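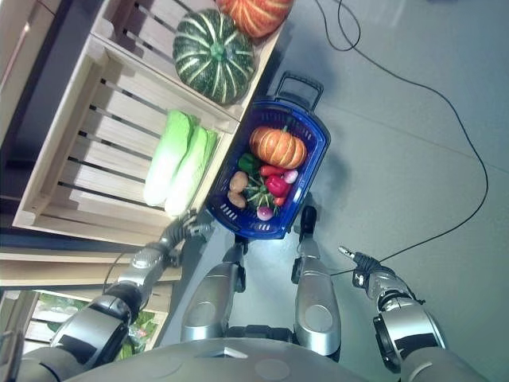

J'avais rendez-vous avec Tincuța Bogdan à 17 heures, sur le parking de la gare routière de Căpraru, et je l'ai entendue arriver avant de la voir. Enfin, j'ai surtout entendu les pneus, parce que sa berline électrique ne fait pas d'autre bruit. « Montez, on parlera en roulant, je réfléchis mieux avec un volant dans les mains ! » Je suis donc montée, mon carnet sur les genoux (et mon stylo sous le siège au premier virage, mais passons).

Elle a 55 ans et forme des conducteurs depuis presque toute sa vie d'adulte. D'abord le permis classique, puis les chauffeurs de bus, et maintenant des gens qui ont leur permis depuis longtemps et qui viennent d'acheter une voiture bourrée d'aides à la conduite. Son stage s'appelle « Reprendre la main », il dure une journée, et il est complet jusqu'en octobre.

« Les gens me disent : la voiture freine toute seule. Je leur demande à partir de quelle vitesse, devant quel obstacle, la nuit, sous la pluie ? Silence. Ils n'ont pas ouvert le manuel. » Le sien fait 548 pages, elle l'a dans la boîte à gants, corné partout. « Je ne demande à personne de tout lire, hein. Le chapitre sur le régulateur, celui sur le maintien de voie, et après on va essayer sur une route tranquille. »

La route tranquille, c'est celle d'Irkau, toute droite puis franchement tordue. Tincuța enclenche le maintien de voie et m'explique ce qui se passe dans le volant, une petite résistance, presque de la mauvaise humeur. Dans la descente, le marquage au sol s'efface et un voyant passe du vert au gris, sans le moindre son. Je ne l'avais pas remarqué. Elle, si, et elle jubile ! « Voilà mon stage ! Tout le monde regarde la route, c'est bien, mais il faut aussi savoir quand on est redevenu seul à conduire. »

Je lui parle des conducteurs qui s'endorment, des vidéos qui circulent. Elle fait la moue. « Ceux-là, je ne les vois jamais, ils ne s'inscrivent pas. Moi je vois des gens prudents, et fatigués. Un monsieur m'a raconté qu'il rentrait de Brastley tous les soirs et qu'il ne se souvenait plus du trajet. Il n'avait pas dormi, il avait juste cessé de participer. »

Chez elle, pas plus de sept stagiaires par session, et une matinée entière consacrée à la position de conduite. Je m'en suis un peu moquée – à tort, puisqu'elle m'a fait remonter mon dossier de deux crans et que mon mal de dos s'est calmé avant la fin de la balade.

Et les voitures qui conduiront vraiment sans nous ? « J'en rêve, pour ma mère surtout. Mais en attendant il y a celles qu'on vend aujourd'hui, et elles demandent quelqu'un derrière le volant. » À Plallholm, où elle a travaillé trois hivers, elle faisait couper toutes les aides sur le verglas, à 60 km/h, sur piste fermée, puis on les rallumait une par une. « Il y en avait qui criaient. C'était formidable. »

Elle m'a rendu le volant pour le retour. J'ai calé mon siège, cherché le bouton du régulateur, mis les essuie-glaces à la place. « Recommencez », a dit Tincuța.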